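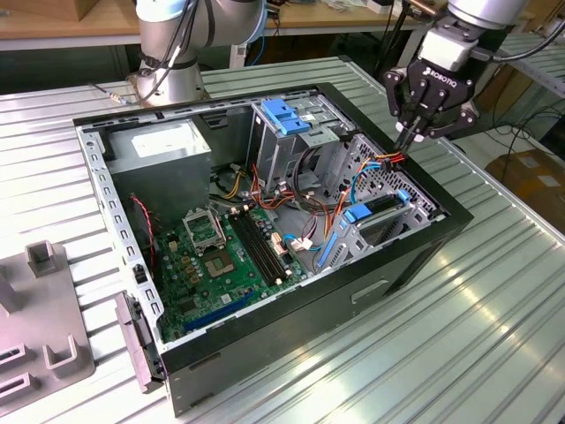
The Mitthorpe Tide Record

The gauge house at Mitthorpe stands on the north side of the harbor, at the end of a stone pier. It contains a stilling well, a float, a counterweight, a pen, and a drum that turns once a day. Paper is changed at nine each morning. The paper is 200 millimeters wide and is supplied in rolls by Clotus, which has changed its shade of blue twice without notice.

Kwaku Ametepe was appointed keeper of the record in November, following the retirement of a man named Quách, who left him a key, a tin of ink, and a bound book titled Corrections. The appointment letter described the duties in two paragraphs. The first concerned the paper. The second stated that the record was to be continuous.

For the first month Ametepe changed the paper, inked the pen, and compared the trace against the staff gauge bolted to the outside wall. The comparison was done by leaning through a hatch with a lamp. Agreement was generally good. Where it was not, the difference was entered in Corrections with the time and the state of the sea.

He read the earlier pages of the book in the evenings. Most entries were of the expected kind. Float fouled by weed. Clock slow, reset. Ice in well, trace flat from four until ten. In Quách's handwriting, however, there was a second kind of entry, ruled off from the first by a double line. These gave a date, a time, and a height in meters, and nothing else. The times were to the minute. Every date lay after the day on which the entry had been made.

Ametepe assumed these were predictions. The harbor office issued tide tables, and a careful keeper might well work out his own. He took one of the entries and checked it against the table. The table was lower by most of a meter. He then took the roll for the day in question, which had been stored in its cardboard tube on the third shelf, and unrolled it on the bench. The trace agreed with the book.

He checked the others. There were not many that had already come due, and the work took a single evening. In each case the pen had risen to the height given, at the minute given, held there for the width of the ink line, and returned to the ordinary curve. The weather log showed calm on each of the days. There had been no report of water on the pier.

He wrote to Quách, who had moved inland to Troltard, and asked by what method the figures had been obtained. The reply came on a card. It said that the figures were not obtained by any method, that they were heard in the well at low water with the hatch shut, and that it was important to write them down before going back up the ladder. It asked whether the third tread had been repaired.

The third tread had not been repaired. Ametepe replaced it with a piece of oak and recorded the work under general maintenance.

On the next low water he shut the hatch and sat on the lower platform with the book on his knee. The float hung in front of him on its wire. The well smelled of iron and mussels. He heard water moving in the inlet pipe, then the clock above, then for a long interval only the clock. After that he wrote down a date, a time, and a height, and ruled them off with a double line.

He looked at what he had written when he was back at the bench. The date was Jun 29, 2026. The height was within the range of the instrument. This was a relief to him, as an earlier entry of Quách's, for a day in 2077, gave a height well above the roof of the gauge house, and had been underlined.

When the day came he changed the paper at nine. He cleaned the pen and filled it. The sea was flat and a dredger was working off the south pier. At the time given, the wire tightened, the drum shook slightly on its bearing, and the pen climbed. He leaned through the hatch. The water on the staff gauge stood where the tables said it should.

He considered which of the two was to be corrected. The appointment letter did not help. In the end he entered the difference in the book, with the time and the state of the sea, initialed it, and wrote to Clotus for 2 more rolls.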